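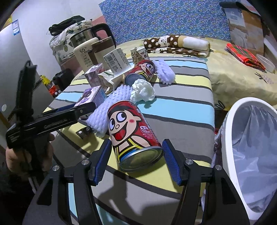

Aushilfe (m/w/d) für Haushalt und Aufräumen gesucht

Die Firma Rivas sucht ab April zwei Aushilfen für ihre möblierten Zimmer im Haus Eddale. Die Zimmer sind klein und werden meist für mehrere Wochen vermietet. Beim Auszug bleibt oft einiges liegen: Getränkedosen, Saftkartons, Obstnetze aus Schaumstoff, Papiertücher, Becher.

Ihre Aufgaben:
Leergut und Verpackungen einsammeln und nach Hausplan trennen
Wasserkocher und Thermobecher reinigen und wegräumen
Betten abziehen, Decken rollen, Vorhänge prüfen
Bügelwäsche
Fundsachen in Stoffbeutel packen und mit der Zimmernummer beschriften

Der Umfang beträgt 21 Stunden pro Woche, jeweils vormittags. Der Vertrag ist zunächst befristet, eine Verlängerung ist möglich. Sie haben 24 Urlaubstage im Jahr. Arbeitskleidung wird gestellt, Putzmittel stehen im Haus.

Erfahrung in der Reinigung ist erwünscht, aber keine Bedingung. Deutsch oder Spanisch sollten Sie so gut sprechen, dass Absprachen mit den Mietern möglich sind. Es gibt keinen Aufzug.

Bewerbung mit kurzem Lebenslauf an Rocío Zabala, Kennziffer 293. Fragen zu den Arbeitszeiten beantwortet Nuria Cordero im Büro Eddale.

Stand: 11. Januar 2022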